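Home Entries Older Newer Archive Contact

November, evening. Dye notes, second attempt
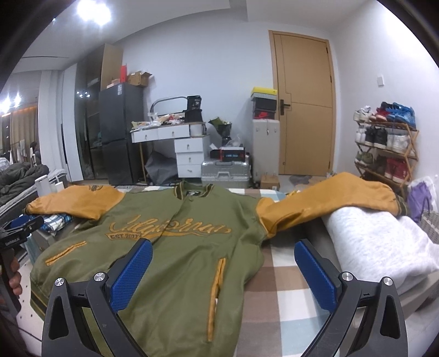
The varsity jacket, olive body and mustard sleeves, spread out on the bed.

Outside temperature fell all afternoon and the boiler cut out twice. Reset both times. Pressure holds.

Spent the day on the wool samples. Water from the Nonmont supply is hard, and I think that explains the dull yellows in the first attempt. Today I used rainwater from the barrel, strained through muslin. Dry wool went in at 266 grams, already mordanted with alum overnight. Onion skins simmered for 43 minutes, strained, cooled to lukewarm before the wool was added. Heat raised slowly and held below a simmer. No felting, except one end of the thin skein that I had tied too tight.

Result is a clear gold in the first bath and a flat tan in the second. The iron dip moved the tan toward olive, but unevenly. Hsiu-ying Chiang uses far less iron than I do and rinses at once. I left mine five minutes – too long. The wool feels harsh.

Ifor Kemeys telephoned at noon about the loan of the big steel pot. He wants it back before he goes to Edska. Agreed. I will have to split the next batch between the two enamel pans, and the smaller one has a chip on the rim that needs watching for rust.

Light test: 17 strands wound on card, half covered with foil, taped to the south window. Will check at the end of the month.

To do: label the jars, buy alum, write to Gyu-bin Ha about weld seed, find the thermometer clip. Supper late. Boiler out again at nine.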